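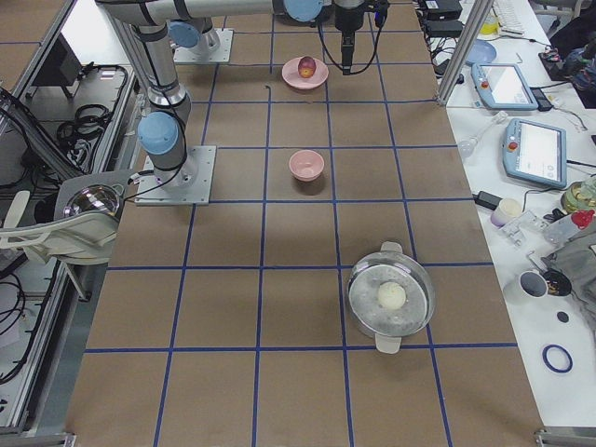

3.2 Terms for contents and containers

Everyday accounts of a laid table tend to name the container where the food is meant, and the food where the container is meant. The coding scheme was drawn up to keep the two apart. Each item received one code for the vessel and a second for its contents, with a separate value for vessels holding nothing. An apple on a plate and an empty bowl therefore differ on both codes, even where, as here, the plate and the bowl are both pink. Lidded vessels required a further rule. A round white bun can be made out through a glass lid misted with condensation, and in such cases the contents were coded as visible but obstructed. The contents code was withheld only where the two coders could not agree on a food category. Handles and lids were treated as parts of the vessel and were not coded as items.

The written accounts came from 49 adults recruited in Welunthorpe and Farkas, who produced 700 usable clauses between them. Of these, 425 named both a vessel and its contents. Clauses which named only a position ("the one at the back") were kept in the corpus but excluded from the present analysis. Coding was carried out by Kocsis and Baxter in the Dumus annotation package, and disagreements were settled by Erdős.

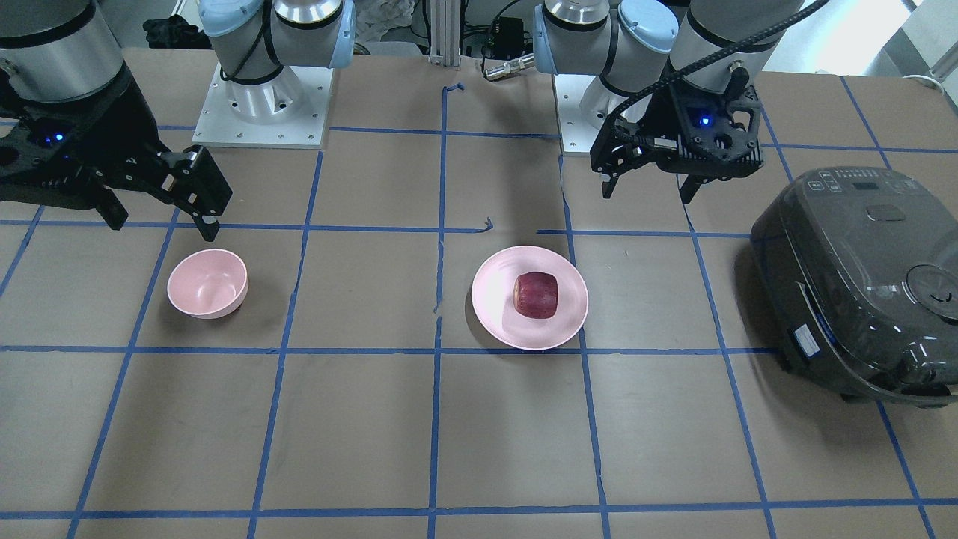
Vol. 2, p. 49

Figure 2. Bowl, plate with apple, and cooking vessel on taped brown paper.

Position was coded by reference to the surface and to neighbouring items. Where a table is divided by tape, as in Figure 2, the taped rectangle is the unit of location, and the small bowl is coded as lying within one of them. An item lying across a tape line was assigned to the rectangle holding the larger part of its base. Relations between neighbours were coded from left to right as seen by the viewer, giving bowl, plate, cooking vessel for the arrangement in the figure. No attempt was made to code distance in centimetres, as the accounts contained too few expressions of measured distance to compare.

The vessel categories follow the Feltska list with one change. The list separates pots from electric cookers, a division our writers did not observe with any consistency, and the two were merged under "cooking vessel". Plates and bowls were left as separate categories. Gunawan's objection that shallow bowls are often called plates was tested on the April pilot material and affected too few clauses to justify a third category.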